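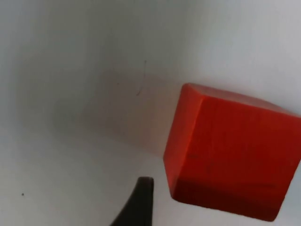

Cube rouge en bois, vu de près sur fond clair.

Cubes de Loltcombe : fiche du jeu de données

Version de mai

Résumé

Ce dossier rassemble des vues rapprochées de cubes en bois colorés, posés ou tenus devant un fond uni. Il contient 3236 images et un fichier de notes par série. Il sert à étudier la couleur et l'état de surface d'objets simples : arêtes, reflets, ombres portées par l'objet sur lui-même, défauts de peinture. Le projet s'appelle Zarkum ; le nom apparaît dans les chemins de fichiers et n'a pas de signification particulière.

Contenu du dossier

images/ : toutes les vues, rangées par série
notes/ : un fichier texte par série, en français
couleurs/ : les relevés de teinte, face par face
LISEZMOI : le présent document

Les séries sont au nombre de 4 : rouge, bleu, jaune, bois brut. La série rouge est la plus fournie, avec 1000 images. Les trois autres se partagent le reste de façon inégale, et la série bois brut est nettement en retrait.

Les objets

Tous les cubes viennent du même lot, acheté à Loltcombe sous la référence Stiker. Les arêtes sont légèrement arrondies. La peinture laisse deviner le grain par endroits et présente de fines stries, plus faciles à voir en lumière rasante. Les cubes n'ont été ni poncés ni repeints. Les petites taches sombres et les points dans la peinture ont été laissés tels quels et figurent dans les notes sous le mot « marque ».

Couleur

Un cube peint d'une seule couleur en donne plusieurs à l'image. Pour la série rouge, les relevés vont du rouge orangé, sur les parties qui reçoivent la lumière, au rouge très sombre vers le bas. La face supérieure, quand elle est vue presque par la tranche, tire souvent vers le rose. Nous notons donc la teinte par face, avec trois mentions possibles : éclairée, intermédiaire, ombrée. Une bande d'ombre qui traverse une face est notée à part.

Cadrage

Le cube n'est pas toujours entier. Les vues où il touche un bord sont conservées et portent la mention « partiel ». L'inclinaison n'a pas été corrigée. Le flou sur les arêtes éloignées ou trop proches est fréquent ; il est signalé seulement quand il empêche de situer l'arête.

Limites connues

Le fond est clair dans toutes les séries, ce qui facilite le détourage et rend les données peu utiles pour des intérieurs encombrés.
Les dimensions réelles des cubes ne sont pas fournies. Aucune échelle ne figure dans les vues.
Les relevés de teinte ont été faits à l'œil, puis repris sur presque 100 images. Les écarts entre « intermédiaire » et « ombrée » restent importants dans la série bleue.
Le sous-dossier Tạ a gardé son accent d'origine. Certains outils de décompression le renomment ; il faut alors corriger le chemin dans notes/index.txt.

Utilisation

Le dossier peut être copié et modifié pour l'enseignement et la recherche. Merci d'indiquer « Zarkum, cubes de Loltcombe » et la version utilisée. Les corrections de notes sont acceptées série par série, dans un fichier texte séparé, avec le nom de l'image et la mention à remplacer.

À faire

Compléter la série bois brut.
Reprendre les notes de la série jaune, dont les faces supérieures manquent en partie.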